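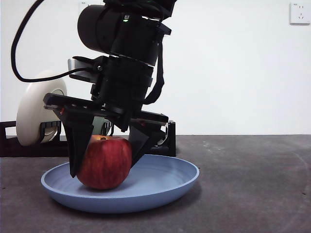

How do you keep apples on a plate from going soft before anyone eats them?

Put out only what will be eaten that day and leave the others in the fridge, in a bag with a few holes in it. Apples soften much faster at room temperature, and a bruised one speeds up its neighbors.

Filed under: Kitchen & Table > Fruit > Readme

# Greltero Fruit and Plate Notes

Welcome! Greltero is a growing set of pictures and short notes on everyday fruit and the dishes people serve it on. I started it in October because I wanted to compare plates for a small kitchen and couldn't find anything that showed them with food on them. Now I can't stop - there is so much to love in a red apple on a light blue plate.

## What's in it

- 200 entries, each with one fruit or one dish as its subject
- 31 apple entries, the biggest group by far (pears are catching up!)
- a plain text note for each entry

Fruit is left whole unless the note says otherwise. I like a shallow plate with a raised rim best for apples, as a single one can roll a little and still stay put. Deep bowls get their own folder, `bowls/`, and I'd love more of those.

## Folders

- `raten/` - apples and pears on plates
- `jostow/` - citrus, plus two melons that didn't fit anywhere else
- `bowls/` - anything deeper than a soup plate

The folder names are left over from my first draft and too many links point to them now to change.

## How the notes are written

Every note has a `fruit` line, a `dish` line and a `remarks` line. Colors are everyday words: "deep red", "light blue", "yellowish". Please don't guess at the variety. A red apple with a yellowish patch near the stem could be a dozen different things, and "apple, red" is a perfectly good entry. If you bought it and kept the label, put the name in `remarks`.

Stems get a mention when they show - short, long or missing. Vlasta Koubek suggested that one and it's made sorting the apples so much more fun.

## Known gaps

No plums yet. Very few green apples. Patterned plates are thin on the ground too, and the `remarks` lines in `jostow/` still need a spelling pass. Version 2 will have a proper index by dish color.

## Adding your own

Send one entry at a time with all three lines filled in. Chipped plates are welcome, and so is fruit past its best!

Related
- Čierny: notes on dark tableware
- Storing pears through January
- Small plates, big fruit
- Greltero change log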